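New fingertip rules for the hand-held grippers

From the Jodandale collection group, September 2025

The revised handling standard for hand-held grippers is now in force at both sites, Jodandale and Istberg. It replaces the two-page sheet from February. Most of it will look familiar. The part that has changed is the section on fingertip pads, and that is what this item covers.

The old sheet said to change pads "when worn." Everyone read that differently. At Istberg, pads were being swapped as soon as an edge got fuzzy. At Jodandale, some pairs stayed on until they would no longer hold a pen. When the Saavedra team went through the spring recordings, they could not tell which failed grasps came from the operator and which came from the pads. They marked 104 recordings as unclear for that reason, out of 1380 checked.

The new wording goes by what you can see and feel on the pad. An edge that is only fuzzy is a grade one and stays in use. A lifted or torn edge that does not reach the flat gripping face is a grade two. It also stays in use, but it goes in the log, and the pair is looked at again before the next session. Anything that reaches the gripping face is a grade three, and both pads come off.

Grade by the worse pad of the pair. Look at the top edge first, then the lower corners, where small tabs and notches tend to start.

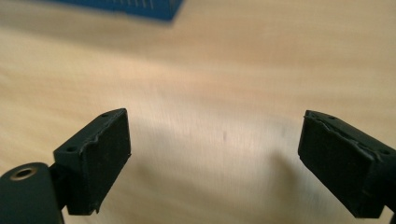
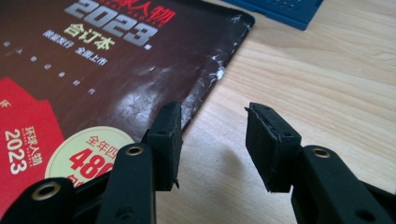 Black pads on both fingers, with ragged edges, jaw open over the table.

Pads are always changed in pairs. A new pad facing an old one closes off center, and the width reading drifts. If only one new pad is left in the drawer, the gripper waits until the next order comes in. Please do not move a half-used pad over from another unit.

Do not trim a loose edge with scissors or glue it down. Both were common under the old sheet. Trimming changes the shape of the pad, and glue leaves a hard spot that slips on glossy covers and plastic. If a strip is hanging far enough to touch the object before the pad does, treat it as a grade three even if the face itself is clean.

Screws and pivots

The check on the fingertip screws is now done at the start of each session instead of once a week. Hold the finger block and try to rock it. If it moves, tighten it before you record anything. Pivots are still checked weekly. Open and close the jaw a few times with no object in it, and note any sticking or clicking in the log.

Objects and table

The object list has not changed. Flat items such as magazines and folders may be used with grade one or grade two pads. Items under 35 grams need grade one, because a lifted edge is enough to push them away. Worn objects are fine as long as they are logged as worn. Do not replace a scuffed item with a clean copy halfway through a set.

Keep moving shots in the recording. Several operators have been cutting the stretches where the view is blurred, and the standard now says plainly that this is not to be done. The Saavedra team needs the full run from start to stop, including the times when the gripper is open and holding nothing.

The log

Pad grades go in the Drerkix log under the unit number, with one line per session. Enter the grade even when it is the same as last time. A blank line will be treated as not checked, and the recordings from that session will be held until somebody looks at the pads. Each pair may be used for up to 100 sessions, whatever its grade, and the log will show a notice when a pair gets there.

Printed copies of the new standard are in the tool cabinet at each site. Old copies should go in the recycling. Questions about grading can be sent to the group mailbox, with the unit number in the subject line.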